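Workshop notebook, Vovholm unit
Monday, started 8.40

Lighting and ceiling survey, main room. Carrying on from the page with the fuse board notes. The aim today was to get the fittings listed, decide which ones to keep and work out where the new cable run can go before the ladders go back to Platen.

Walked the room first with everything switched on, then with the blinds down. The door end is still the poor relation. At bench height I can read a steel rule there but not the half-millimetre marks. Under the first fitting there is no trouble at all. Meter readings are in the blue folder, not copied here.

One tube in the store cupboard fitting has gone pink at the ends. Swapped it. Old one is in the cardboard sleeve by the sink, needs to go to the tip with the others in September. Please don't put it in the skip.

The starter in the corridor fitting buzzes. Tapped it, still buzzes. Left it on the list.

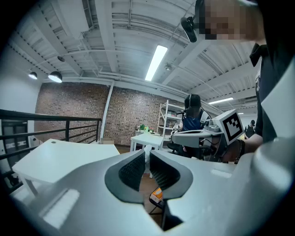 Cable run next. The Keklow drawing has the new tray going straight down the long wall at high level, then across to the door. On paper that is the shortest way. The trouble is what is already up there: the conduit and pipes go across on the diagonal, with the beams in between, so a straight tray meets something every bay or two. With the white corrugated deck behind it all it is at least easy to see what goes where from the floor. I would rather hang the tray below the pipes and accept losing the height. It means longer drop rods, M8, and we have a part box of those left from the compressor job.

Fixings. The deck is thin and I don't want anything heavy hung from it. Beam clamps only. Tried one of the Vandenberghe clamps on the nearest flange and it bit well, no slip with my weight on a strap. The cheaper ones we had last year opened up slightly when side loaded, so not those. Order 23 of the Vandenberghe, part 3083 on their sheet. That covers the run and leaves a few over for the extractor hose, which is still held up with a bit of blue rope.

Tray lengths: measured between beams with the laser, then again with the tape as the laser had a flat battery warning. The two agreed. Set out the hangers at 1000 mm centres where the beams allow and closer at the bend.

Long fluorescent fittings: bodies are sound, end caps yellow, diffusers full of flies. Took one diffuser down before lunch and washed it in the big sink with washing-up liquid. Noticeably better light on the floor under it afterwards. The rest should be done the same way before anybody talks about spending money on replacements. Leave them to dry on edge; the one I laid flat has dried with a tide mark.

2.15. Isolator for the lighting circuit is labelled wrong. The label says stairs and it drops the door end as well. Put tape over it and wrote the right thing on in marker. Needs a proper label from the printer, which is out of ribbon.

Paint: there is bare metal on one beam flange where an old bracket came off. Light rust, nothing deep. Wire brush and a dab of primer when the tower is next up.

Still to do:
Clean the remaining diffusers
3 metres of earth cable, green and yellow, for bonding the tray
Redraw the Keklow sheet with the lower tray height
Ask Platen if we can keep the short ladder until the clamps come
Ribbon for the label printer
Buzzing starter, corridor

Stopped at 4.30. Ladders strapped to the wall by the roller door, key in the usual drawer.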